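December
By Natalia Ochoa

Cutting the electricity your desk and workbench use

Start with a plug-in meter. Mine is a Prasar, bought used, and it does one job: it sits between the outlet and whatever you plug in and shows the watts on a small screen. Any brand will do as long as it also adds up kilowatt-hours over time. The instant reading is fine for a lamp. For a computer, a freezer or a battery charger you need at least a full day, and a week is better.

Write the readings down with the name of the device and what it was doing. "Computer, 16 watts" means very little a month later if you can't remember whether the computer was asleep, idle with the monitor off, or shut down with the speakers still on.

My own desk used 266 kilowatt-hours in a year while I was away from it. I got that by metering the whole power strip overnight with everything supposedly off or asleep, then working it out for the hours I don't sit there. The worst item was an old desktop that never went to sleep properly. Second was a pair of speakers with a power brick that stayed warm to the touch. 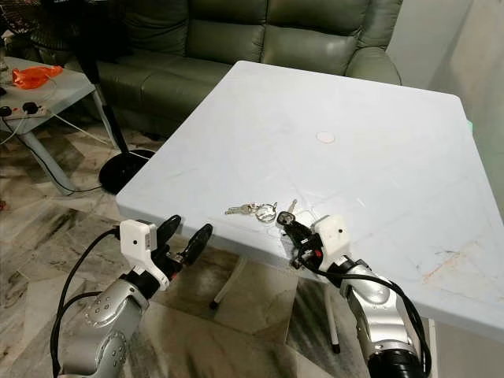 Does a computer use less if I leave it asleep overnight or if I shut it down?

Shutting down uses less, but on most recent machines the gap is only a watt or two. Sleep is fine for a night. For a weekend or a trip, shut down and switch off the strip. The setting that matters more is how long the machine waits before it sleeps on its own. Many are set to an hour, or never. Ten minutes is enough for most people, and the screen can go off sooner than that.

Check that it really sleeps. A mouse on a loose desk can wake a computer every time a truck goes by. So can a network card that is set to answer traffic. On the meter you'll see the number drop when it sleeps, then climb back up when nobody is there. If that happens, go into the power settings and turn off wake-up for the mouse first, then the network card, and test again after each change.

Power strips

Put things that are used together on one switched strip. On mine: monitor, speakers, printer, scanner. The computer has its own outlet so it can finish updates. The router stays on all the time and is not on any strip I might switch off by accident.

I tried a Dikis strip that senses when the computer goes off and cuts power to the rest. It works, though it took some fiddling. The threshold was set too high from the factory, and my laptop drew so little that the strip decided it was off and cut the monitor. There is a small dial on the underside. Turn it down a little at a time until the monitor stays on. If you use a low-power laptop, a plain strip with a switch may be less trouble.

Do not plug one strip into another. Do not run a heater, a compressor or a shop vacuum from a strip either. Those go straight into the wall.

Routers and boxes

A router runs all year, so a few watts count for more than they would on a printer. The Pirden I have now replaced two older boxes, a modem and a separate router, and the pair had drawn nearly twice what it does. I wouldn't throw out working equipment for that saving alone. When one of them fails anyway, ask your provider whether a single unit will do.

Network drives are worth a look too. Set the disks to spin down when idle, and schedule backups for one block of time in place of all day long. If the drive has a small fan that never stops, brush the dust out of the vents with a dry paintbrush.
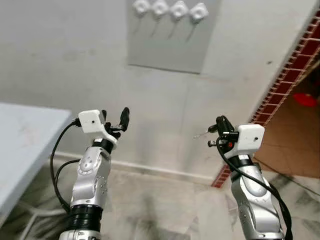

Lighting is the cheapest thing to fix in most work areas. Change whatever old bulbs are left to LED, starting with the ones that burn longest. After that, look at where the light goes. One lamp close to the work does more than two on the ceiling. The paint counts as well: a pale gray-white wall like the one behind the two silver arms throws a good share of light back at you, and a dark paneled one soaks it up. I repainted the wall behind my bench a similar shade and took one fixture out. Use a flat or matte paint if a glossy wall would reflect the lamp into your eyes. Wipe the lamp covers a couple of times a year, with the power off.

Chargers

Tool battery chargers are easy to forget. Some drop to almost nothing once the pack is full and some keep sipping. Put the meter on yours with a full pack in it and see. I keep all of mine on a mechanical timer, the kind with pins around the dial, set for a few hours in the evening. Stay nearby while packs are charging, and pick a time when you're awake.

Phone chargers with no phone attached use so little that I stopped worrying about them.

Heat

Everything above is small next to an electric heater. My Aguiar has two settings, 660 watts and 2000 watts, and an hour on the high setting uses more than the desk does in a working day. The high setting needs its own suitable circuit, so check the plate on the heater against the outlet before you buy one. I use high to take the chill off and then switch down. Weatherstripping on the garage side door made a bigger difference than I expected – the heater now stays on low for most of the morning.

A computer gives off heat too, and in winter that isn't wasted. In summer you pay for it twice if the room is air-conditioned, so do long jobs such as video exports at night with a window open.
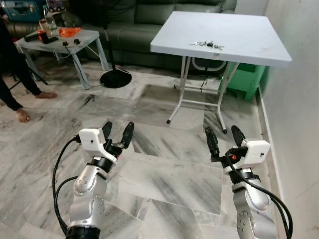
Randa Khalaf wrote to say that the timer idea didn't work for her, as her charger has a button that must be pressed again each time the power comes back. She now switches it on by hand when she makes dinner and off when the dishes are done. She also asked whether a metered strip is worth the extra money over a plain one. I'd say buy one plug-in meter and plain strips, and move the meter around.

If your charger has a button like hers, test it once with the timer before you count on a full battery in the morning. Pull the plug, wait a minute, plug it back in and see whether the charging light returns by itself.

Keep the list of readings inside a cupboard door or taped under the bench. I redo mine each December, and again when I buy anything that plugs in.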